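Eis aus dem Hafen
Als Sudport noch Fisch verschickte, kam das Eis im April per Schiff und musste bis zum Herbst reichen. 182 Blöcke lagen im Keller der Firma Hedegaard, unter Sägemehl und Stroh. Für Getränke war es nicht gedacht - die Wirte holten es trotzdem. 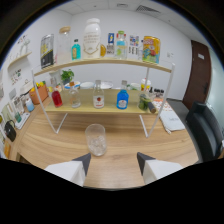
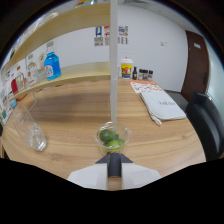

Glas auf dem Holztisch, Limetten in der Schale.

Heute steht der Keller leer. Die Temperatur hält er noch immer: vier Grad, auch im Sommer. Der Verein Prelta will ihn öffnen und hat dafür 2.000 Euro gesammelt. Ein neues Tor kostet etwa das Doppelte.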